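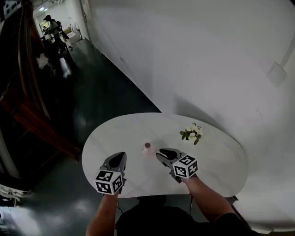 Delayed service start

Delayed service start is a startup setting found in several desktop and server operating systems. A background service marked for delayed start is loaded by the system without user action, but only after the services marked for normal automatic start have been launched. The setting is meant to shorten the time between power-on and a usable desktop.

Background

Early multitasking systems launched every automatic service in a single pass. As the number of installed services grew, disk and processor load during this pass became a common cause of slow logons. Update checkers, indexing tools and backup agents were frequent sources of delay, although few of them were needed in the first minutes of a session.

Delayed start splits the pass in two. Services in the first group start in order of their dependencies. Services in the second group are held until the first group has been processed and a fixed waiting period has ended. The default period differs between systems and can usually be changed by an administrator.

Operation

The service manager reads the startup type of each service from a configuration store. Four types are generally recognized: automatic, automatic (delayed), manual and disabled. When the waiting period ends, the manager starts the delayed services one after another from a single low-priority thread. In some designs the thread returns to normal priority once each service reports that it is running.

A delayed service that is needed by a normal automatic service is started early, together with the service that needs it. The delay setting then has no effect, and most management tools give no warning of this. The reverse case, a delayed service that depends on a normal one, causes no conflict.

Services belonging to a load-order group cannot be delayed in most implementations. The same applies to device drivers, which are loaded before the service manager is running.

Configuration

The startup type can be changed in a graphical service console or from a command line. A change takes effect at the next restart and does not stop a service that is already running. Administrative rights are required.

The Stinov service manager stores the waiting period in seconds, with a default of 120. Its configuration tool accepts values down to 60; a lower value is ignored and the default is used. Bulus, a replacement startup manager, allows a separate period for each service and accepts up to 80 delayed entries. Entries past that limit are treated as manual. Mancuso uses no fixed period and instead releases delayed services when processor use has stayed low for seven seconds.

Limitations

Delayed start moves work to a later point and does not reduce it. On a computer with a slow disk, the load may fall in the period when the user is opening the first programs. Total startup time, measured until all services are running, is often longer with the setting than without it.

Programs that expect a service to be present at logon may fail or show an error if the service has been delayed. Security software and network authentication services are normally left at automatic start.

Event logs record the time at which each delayed service was started, but older versions of the Tremo log viewer list these entries under the time of system boot.

See also

Boot sequence
Service dependency
Trigger-started service
Fast startup

Page last changed 01/06/2026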